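About the Risard School of Massage Therapy

We get a lot of questions from people who have already been disappointed by a school somewhere else, so this page is written mainly for them.

Risard teaches one thing, a 20-month diploma in massage therapy. We don't offer a weekend certificate. We looked at several, and couldn't see how anyone learns to work on a sore shoulder in two days. The diploma takes 2633 hours, and 153 of those are spent in our student clinic on Garcia Street, with paying clients and a licensed therapist in the room.

Angus Urquhart started the school after teaching at a college that kept promising its students a clinic and kept moving the opening date. He remains suspicious of the word "holistic" and has taken it out of our brochure 3 times. Noémie Gauthier runs the clinic and the anatomy course. She will ask you what the evidence is, and "my last teacher said so" won't get you far.

You won't hear from us that massage removes toxins. Some schools still teach it. We'd like to see the toxins.
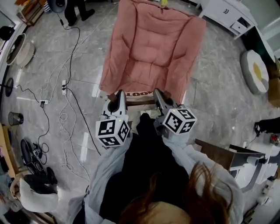
We also don't publish a job placement rate. Most of the rates we've seen count anyone who gave one massage for money, and ours would look just as good if we did the math that way. Ask to speak with graduates instead, including the ones who quit the field. Noémie keeps a list.

New classes start in December. Visitors can sit in on the clinic any Tuesday after 2 p.m., no appointment needed, and the front desk will give you the full fee sheet before you fill out any forms.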